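Grulau タオルたたみデータセット README

はじめに

Grulau は、両手でタオルをたたんで片づける動作を集めたデータセットです。学習させたいのは双腕ロボットなんですが、収録ではロボットを動かしていません。人が左右の手にグリッパーを一つずつ持って、そのまま作業しています。遠隔操作も試したんですけど、布だとどうしても時間がかかってしまって、手持ちに切り替えたら一気に進みました！

中身

全部で2947エピソード、タオルは40枚です。1エピソードには次のものが入っています。

頭の位置のカメラ映像
左右グリッパーの位置と姿勢
左右グリッパーの開き幅
短い作業指示文(日本語と英語)

フォルダは fold と place の2つに分かれています。fold はたたむところまで、place はたたんだタオルを所定の場所に置くところまで。最初は一緒にしていたのですが、Odair Nogueira さんに「学習のとき毎回切り分けるのが面倒」と言われて分けました(その通りでした)。

収録の流れ

1. 机の上にタオルを置きます。向きは縦でも斜めでも構いません。毎回きっちり同じにしないほうがうれしいです。

2. グリッパーを両手に持ち、タオルの左右に構えます。爪は内側、布のほうへ。縞のタオルだと縁の向きが映像でも追いやすくて、私は見返すとき縞ばかり先に開いてしまいます。
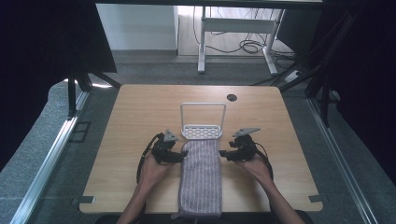 3. 構えたまま一呼吸おいて、録画開始の音を待ちます。ここで動き出してしまうと先頭のフレームが使えなくなります。

4. たたみます。速さは普段どおりで大丈夫。つかみ損ねても止めずに、つかみ直して続けてください。やり直しの動きもちゃんとデータとして残しています。

5. 終わったらグリッパーを机の少し上まで戻して、終了の音が鳴るまで待ちます。

ラベルについて

失敗したエピソードも消していません。meta の result が fail になっているものが125件あります。端が大きくずれた、途中で落とした、などです。理由は note に書いてありますが、書き方は収録した人によってばらばらで、私のはだいたい一言です。すみません、6月に入ってからの分は少し丁寧になっています。

判定の基準は Arnout Dierckx さんと二人で決めました。迷ったものは fail に寄せています。

使うときの注意

机の高さと頭の位置は人によって違うので、映像の見え方もけっこう変わります。学習と評価を分けるときは、エピソード単位でなく operator_id で分けるのがおすすめです。

左右のグリッパーの時刻は合わせてありますが、古い分には数フレームのずれが残っていることがあります。sync_ok が false のものは、とりあえず外しておくと安心です。

厚手のバスタオルは少なめです。たたみ始めると腕が疲れるので、つい後回しに……。次の版で増やします！

読み込み

Cavavier のローダーでそのまま読めます。自前で読む場合は、まず index.json を見てください。おかしなファイルを見つけたら、エピソード番号を添えて issue に書いてもらえると助かります。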